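Right, I've finally started on the sideboard. Long thread, mute me now if you have no interest in other people's drawers

Background for newer followers – we moved to Dristside in October and there were 7 boxes marked MISC. Six of them went straight into the sideboard without anyone looking inside. The last one is under my desk and I've been using it as a footrest

Wednesday is my day off and it's chucking it down, so no excuses. Tea made, radio on, everything out of the top drawer and on to the table

First find: the instructions for a dishwasher we left behind in the old flat on Tremblay Road. In three languages! With the warranty card still attached and not filled in, obviously

Second find: a set of picture hooks from Turkden, still sealed, which I bought again last month because I was sure we had none. So now we have 80 picture hooks and four pictures

Can we talk about plastic bags though. Why does every single thing come in its own little bag, and why do I keep the bag afterwards? I take out the screws, use the screws, then fold up the bag like it's a family heirloom and put it back in the drawer

Mervin Lavoie (husband, long-suffering) says they're useful for "putting bits in". Mervin, the bits came IN them. We took them out. I've asked him to name one occasion when he's gone and fetched a little bag from the drawer and he's gone to look at the gutters

OK so the system so far. One pile for things I recognise, one pile for things I don't recognise but that look important, and a heap of crinkly plastic that's going out tonight whatever he says

The middle pile is winning by miles. Small black plastic things mostly. I reckon half of what's in anyone's house is small black plastic things that fell off something or were supposed to go on something
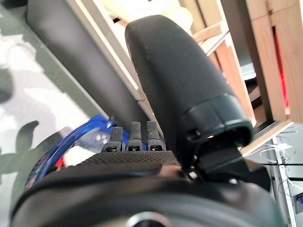

My rule for the mystery bits used to be keep it for a year, then bin it. The trouble is I never write down when the year started, so every clear-out they get another year. Some of them must be older than the car

So new rule, borrowed from my friend Walid Karam who is the tidiest man I've ever met (his spare fuses are in order, I've seen them). You put the mystery bits in one tub, write the month on the lid, and when something in the house breaks you look in the tub FIRST. If you get right round to the same month and never opened it, out it goes, no peeking

I've gone for one of the Skoltlow tubs with the clip lid. We had a stack of them from when I was going to batch cook. Didn't batch cook, but very happy with the tubs

Anyone who's about to reply saying "just throw it all away" – I did that in the old flat, and two days later found out that one of the bits was the foot off the washing machine. It walked across the kitchen every time it did a spin. Never again

Second drawer now. Birthday candles, a tape measure, another tape measure, the good scissors (!!!) and a hotel sewing kit from a hotel neither of us remembers staying in

The good scissors have been missing since the move. I accused Mervin, I accused his mum, I very nearly accused the removal men. They were under the takeaway menus the whole time and I'm telling the internet before I tell him

Speaking of takeaway menus, there was one in there where a curry costs £7 so that's clearly an antique. Keeping it out of respect

Mervin's back from the gutters and has rescued four little bags off the heap. He thinks I didn't see. I'm letting him have two

Quick question for the hive mind: batteries. I've got a jam jar of loose ones and no clue which are dead. Is there a cheap tester that's any good, or do I just stick them one by one in the kitchen clock like my dad did?

Somebody's asked how long all this has taken. 45 minutes on the first drawer and then a sit down. The second went quicker, as I'd stopped reading everything

Third drawer is stuck. It opens just enough to show me a whisk and no further. I've tried the ruler trick and I've tried swearing

Going to have a biscuit and then take the whole drawer above it out and come at the whisk from the top. Will report back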